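4.2 Cost of holding spare parts and the reported margin

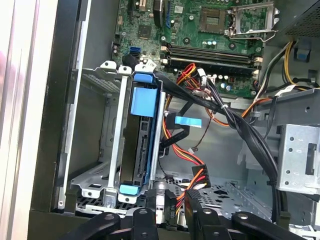
The second question of this study is how a listed company should show the cost of spare parts which it keeps for many years. We compare two firms from our sample, Clirnska and Karavari. Both sell on the same market and both closed their financial year in June, so the seasonal effect on the results is small.

Clirnska writes down its spare parts in equal amounts over 10 years. Karavari keeps them at full value until they are sold or scrapped. In a year with stable demand the two methods give nearly the same operating margin. The difference appears when revenue falls. Karavari then has to recognise a large write-down in one quarter, and investors read this as a sign of weak demand – although a part of the loss belongs to earlier years.

To measure this effect we used the model of Laskowska with one change. The original model treats all stock as one group. We divided it into parts with regular turnover and parts without any sale in the last four quarters. For Karavari the second group had roughly 1,000 items, and for Clirnska it had 700. The shares of both firms are traded in small volumes, therefore we used weekly closing prices.

Figure 3. Interior of a desktop computer tower with the processor socket open and no memory modules installed.

The reaction of the share price was stronger for Karavari in both periods that we tested. We do not claim that the accounting method is the only cause. Karavari also had more short-term debt, and its main supplier, Guzmán, changed the payment terms in the same period. When we control for debt, the effect becomes smaller but keeps its sign. The payment terms could not be included in the model, as they were not published in enough detail.

Contact: Miłosz Laskowska | © Lituline Working Papers | Back to top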